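Gallery: The Alphabet Blocks at Stillmont

Stillmont Toy Library has lent out wooden toys since it opened in two rooms over the old Pamthorpe post office. The alphabet blocks are the set families ask for most. They were bought secondhand, in a mixed lot with a train and some stacking rings, and they have been on the shelf by the window ever since.

This page went up in July, after we finished sorting the block shelf. It is mostly notes on the set: how we check it, how we clean it and how people use it at home. Members have asked about all three.

About the set

The blocks are small natural-wood cubes, printed on their faces with letters and pictures in red, green, blue and yellow. They are not painted all over, so the grain shows on every side. Children who know a few letters look for those first. Younger ones go by color.

Checking

Every set that comes back gets tipped out on a table and spread so the blocks lie apart. We look for splits, raised grain and print that has started to flake. A rough edge gets a few strokes of 900 grit paper, going with the grain. A block with a split in it comes out of the set for good.

Yi-an Bang does most of the checking. She turns each block through all its faces before it goes back in the bag – a crack can sit on one side and not show from the others.

Cleaning

Use a cloth wrung out in warm water with a drop of dish soap. Wipe, then dry right away with a second cloth. Please do not soak the blocks or put them in a dishwasher. Wood swells, and the print lifts at the corners first. Leave them out on a towel overnight before you bag them.

Borrowing

Blocks go out for 3 weeks and can be renewed if there is no one waiting. They come in a drawstring bag with a card inside. The card has space for notes, and we do read them. If a block goes missing, write it on the card. There is no charge for the first one.

The blocks are for ages two and up. They are small enough that we would like an adult in the room with the youngest children.

Games members have sent in

So-yul Nam puts five blocks in a sock and has her son guess the letter by its color before he pulls it out. It takes up most of a bath-to-bed evening.

Rongrong Qin lines them up along a baseboard and asks for a word that starts with each letter. Names count – so do made-up animals.

Dong-hyun Oh sorts by color into muffin cups, then mixes them up and starts over. His daughter now does the mixing.

The picture

Letters and colors out on the wood-grain tabletop, with a green B and a green V among them.

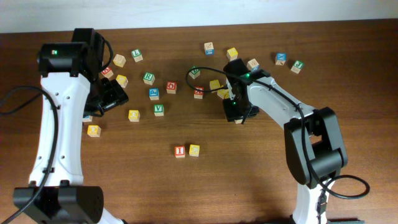

Yi-an Yang: We had the blocks in the spring and my two fought over the letter Y the whole time, so I would ask for a second Y if you ever find a matching set. The muffin cup game worked well for us too. We used egg cartons and cut the lids off.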